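Speaker notes: Complaint intake and early warning review in a mid-size police department
Emiliano Gallardo, afternoon session, July

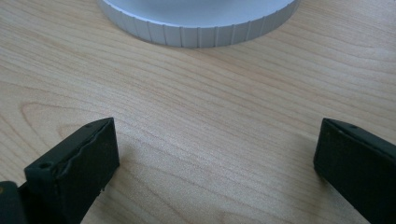

Slide 1. Scope
Talk covers one department, Larncombe, and one change: moving citizen complaints out of the precincts and into a single intake desk. Discipline outcomes are a separate subject. If asked about use-of-force policy, refer to the session after the break.

Slide 2. Old process
A complaint was taken at the front counter of whichever precinct the person walked into. The desk sergeant filled out a two-page form. The form went to the shift lieutenant, who decided whether it was "informational" or "formal." Only formal complaints got a case number. Informational ones stayed in a folder at the precinct.
Say this slowly. Most of the audience will have a version of it at home.

Slide 3. What was in the folders
Records staff pulled the folders for one calendar year. Total complaints on paper: 551. With a case number: 274. The remainder had never been entered anywhere. Some had no officer name, only a car number. A few were duplicates, and those are included in the total.
Do not present the gap as misconduct. The lieutenants were following the written order, which left the word "formal" undefined.

Slide 4. The revised order
Every contact that alleges a rule violation gets a number at first contact. The person taking it does not classify it. Classification happens at the intake desk within 5 working days. The complainant gets the number before leaving the counter or hanging up. Phone and mail complaints use the same form.
Read the definition aloud: "any statement, from any person, that an employee did or failed to do something the rules address." The union asked for "employee" in place of "officer." It was accepted, so dispatchers and jail staff are covered too.

Slide 5. Software
Department used Skultix, with the existing records system left alone. Two fields were added: source of complaint and receiving precinct. Receiving precinct turned out to be the more useful one. Toledo precinct had sent almost nothing forward under the old order and is now near the middle. Villano went the other way.
Skip the screenshots if running behind.

Slide 6. Early warning threshold
Threshold is three numbered complaints in twelve months, any classification, including unfounded. A hit opens a supervisor review. The review is not discipline and does not go in the personnel file. It does go in the review log, which the inspector's office can read.
Expect a question on unfounded complaints. Answer: they count toward the threshold because the review looks at pattern, assignment and shift. An officer on a busy night car will draw more of them, and the reviewer is told to write that down where it applies.

Slide 7. Problems
Reviews were late in the first quarter. Sergeants had no time set aside for them. Fixed by giving each sergeant one desk shift a month.
The form is 300 words of instructions before the first blank. Needs cutting. Draft is with the city attorney.
Anonymous complaints still get closed early when there is no callback number. No fix yet.

Slide 8. What to copy and what to leave
Copy the numbering rule and the definition. Both fit on one page and need no software.
Set the threshold locally. Three was picked after looking at Larncombe's own numbers and will be wrong for a department with a different call load.
Rewrite the order before training anyone. Larncombe trained first, and two precincts spent a month using the old form with the new rule.

Questions
Handouts at the back table: revised order, blank form, review log template. Log template has the names removed. The city attorney's draft of the short form is not for distribution.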